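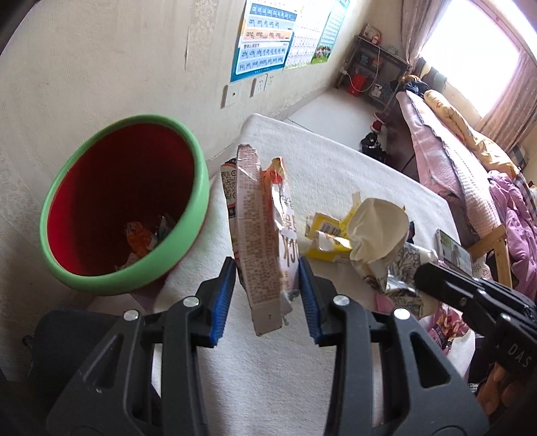
The Trernent Film Festival will return in May with 40 features in competition, its organizers have confirmed. Octavian Tudose, who heads the selection panel, received 1,993 submissions and passed 393 of them to a second viewing. Screenings will again be held at the Zamfir and Ikach theaters, where the old ban on outside food has been dropped. A torn snack wrapper, pink and white and ripped open along the top, is now an accepted sight near the cushioned seats. The opening title is "Furkwood," directed by Darius Stanciu, and it will be shown twice on the first evening.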